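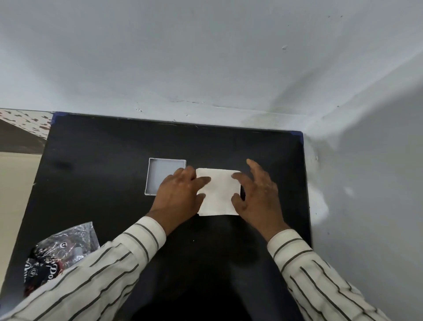 What did the voluntary interceptors do during the war?

They listened to short wave radio at home, mostly in the evenings, and wrote down any Morse they couldn't account for. The log sheets went off by post to be looked at by the Radio Security Service. Many were licensed amateurs who had had their transmitters taken away in 1939.

Posted in: Wartime intelligence > Home front

saltmarsh_78
Thanks for the sticky at the top, it answers half of what I came to ask. My grandfather lived at Bundness and had a receiver in the box room all through the war. Family story is that he was "a spy". He was a piano tuner. After he died we found 46 sheets of five-letter groups in pencil, with times and frequencies down the side. Would these be interceptor logs?

Kestrelgate
Sounds like it. Times and frequencies in the margin are what you'd expect. Are there call signs?

saltmarsh_78
On some of them. No dates on any, only the day of the week.

oldvalves
I'd be careful. Plenty of people learned Morse for the Home Guard or the cadets and practised by copying groups. Practice sheets look very similar. Also, the logs were meant to be sent in. Why would he still have 46 of them?

Kestrelgate
Because people kept rough copies. I've handled a set from the Majumder papers and they were all carbons and rough drafts.

oldvalves
Carbons, yes. Pencil originals are a different matter. Were the Majumder ones ever matched to anything official? Last I heard they weren't.

Kestrelgate
Two of them were. Not the rest, I'll give you that.

Jalla
Practice groups wouldn't normally have gaps. If he was taking down a weak signal there should be dots or dashes where he lost it. Have a look for that before anyone argues further.

saltmarsh_78
There are gaps on nearly every sheet. On one he has written "fading" and then nothing for three lines.

Jalla
Then he was listening to something real. Whether it was for anyone is another question.

oldvalves
Agreed on the first part. Plenty of hobbyists listened in for their own interest. I'd want a letter or a certificate before calling him an interceptor.

fenlode
Try the Ramari index. It has some 1000 names on it, put together from club newsletters, and it's searchable by village. It's patchy for the east coast — my uncle isn't on it and he certainly served.

saltmarsh_78
Searched it. No Bundness at all, but there is a man with our surname at entry 305, with no address. Initials are right apart from the middle one.

Kestrelgate
Middle initials are wrong all over that index. I'd say that's him.

oldvalves
I wouldn't. Common surname?

saltmarsh_78
Fairly common round here, yes. I'll ask my aunt if there was ever a certificate, she has the rest of his papers.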